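Notebook - match model, relegation table stuff
May, 4:40 pm

Picked up where Valentin Buzatu left the fixtures file. Two leagues in it now, Skendham district and the Trollville one, 609 matches after I threw out the abandoned games. Was 11 of those. Valentin had them down as 0-0 draws, so Viltbridge looked like they had the best defense in the bottom half. They dont.

Reran the bottom-three forecast. Home advantage term set per club this time, not per league. Viltbridge still go down in most runs. Rajput Athletic stay up on goal difference, which I don't believe - they've lost every away game since the winter break and the model hardly notices. Form window too long? Try five games instead of ten.

Old weighting: 300 runs, Rajput safe in nearly all.
New weighting: same number of runs, much closer, Rajput and Skendham Town swapping places all the way down.
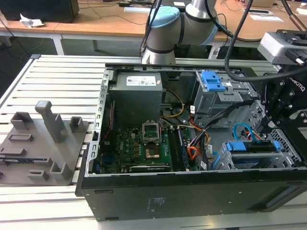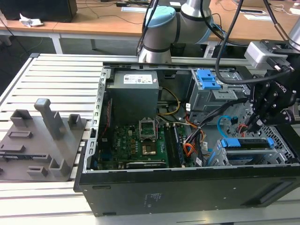
Open tower on the slatted bench 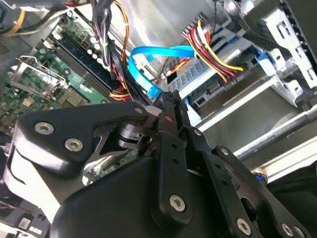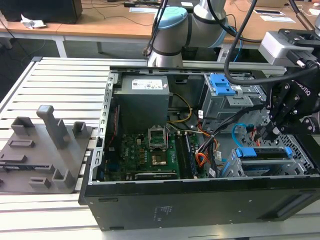
Next problem is the postponed games. Both leagues cram them into the last two weeks and the tired-legs effect is real, or I think it is. Row 568 is a good one to check - Trollville Rovers, third game in six days, lost 4-0 to a side with nothing to play for. Could be they rested people. No lineups in the file so can't tell.

Asked Valentin if he has lineups. He has them for Skendham only, on paper, half of it in pencil.

Also - points deductions. Need a seperate column. Right now I'm subtracting by hand at the end and I forgot it twice.

To do:
fix the kickoff times, some are pm entered as am
five game window, rerun everything
deductions column
ask Skendham about the playoff rule, is it goal difference or head to head first

Leaving the long run going till tomorrow.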